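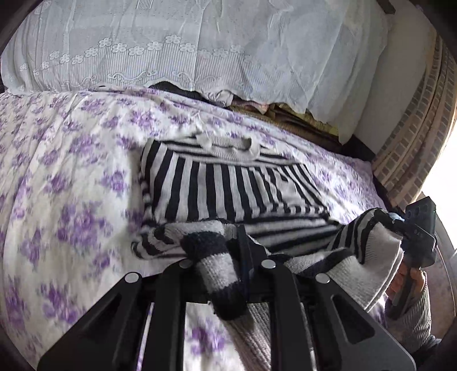

4.2 The bed as a place to fold

When we began visiting homes in Gralldale and Hoten, we had a fairly settled idea of where folding would happen. Our interview guide, which Yaryna Hnatiuk drafted from her earlier work on kitchens, asked people to show us "the table or counter you use for clean laundry," and it took us an embarrassingly long time to drop that wording. Person after person listened politely to the question and then led us down the hall to a bedroom. Of the 57 households in the study, only eight did most of their folding at a table. The great majority used a bed, and many of them seemed a little surprised that we would think of using anything else.

The reasons people gave were wonderfully ordinary. A bed is wide, it is soft enough to kneel against, and it is usually close to the closet or the dresser where the clothes are going to end up anyway. It is also free in the middle of the day, when the kitchen table may be covered with homework or lunch. Several people spoke about the light as well. In the older houses in Gralldale the bedroom window tends to stand close to the bed, and daylight is a real help with knitwear, where a pulled thread or a thin elbow is easy to miss under a ceiling lamp. One woman told Phong Lý that she saves her dark socks for the morning for this very purpose, and does the towels whenever she likes.

What interested us most, though, was how the made bed was treated while the work went on. We had expected that people would strip it, or at least throw an old sheet over it, and a few did. More often the bedding simply stayed where it was, decorative covers included, and the folding was fitted in around it. Figure 2 shows a bed of this sort, with a flowered quilt spread over it and a white lace cover at the head. A heap of clothing and folded cloth sits partly under the hem of the lace, and the sweaters are being dealt with on the open part of the quilt. We came to call these two areas the "bank" and the "floor," after a remark by one of our Hoten participants, who said she kept her pile at the pillow end "like money in the bank" and took from it only what she could finish.

The bank was nearly always at the head of the bed, and we think this arrangement is more sensible than it may sound. The pillows make a slope that keeps a pile from sliding, and the person folding can stand at the foot or along one side with the whole open area within reach. The floor was kept as clear as the size of the bed allowed. Finished pieces were sometimes left on it for a while, generally a little beyond the piece in hand, before they were carried off or stacked – and it was here that we saw the widest differences between households, even between two people sharing the same room.

4.3 Sweaters and the trouble they cause

Knitwear deserves a few paragraphs to itself, partly from the sheer amount of talk it produced. Shirts and pants were folded quickly and with hardly a word. Sweaters made people slow down, apologize, start over, and tell us about their mothers.

The difficulty is mostly one of thickness. A thin knit will lie down in a neat bundle with the sleeves turned in and the neckline on top, and a pattern of stripes is quite a help, as it gives the eye a line to fold along. The black and white sweater in Figure 2 is folded with its ribbed neckline at the top of the bundle, and the stripes meet and bend where the knit is creased. Participants who owned striped sweaters often pointed this out to us without being asked. Yurii Levchenko, going back through his notes, found that people would tug a striped garment straight several times over when they would have left a plain one alone, and he wondered whether the stripes made the folding better or merely made the faults easier to see. We suspect a bit of both.

A thick, fuzzy knit is another matter altogether. It springs back, it holds air, and its sleeves are too bulky to tuck behind without leaving a lump. With garments like these (the navy and off-white sweater in the foreground of Figure 2 is of the thicker kind) our participants commonly gathered the knit up in the hands before laying it out again, and a good many gave up on the flat fold and rolled the thing instead. Rolling had its loyal supporters, especially in homes with deep drawers, and its equally loyal opponents, who felt that a rolled sweater came out looking slept in.

We asked everyone whether they folded thick and thin sweaters together or sorted them first. Most said that they sorted. In practice, during the visits, very few did, and the pieces were taken from the bank in whatever order the hand met them. We don't regard this as a contradiction so much as a gentle reminder that people describe their housework as they would like it to go – the authors of this paper very much included. The consequences for stacking, where a thick sweater near the bottom can tip the whole pile, are taken up in Section 5, together with Ivan Chornovol's measurements of drawer depth.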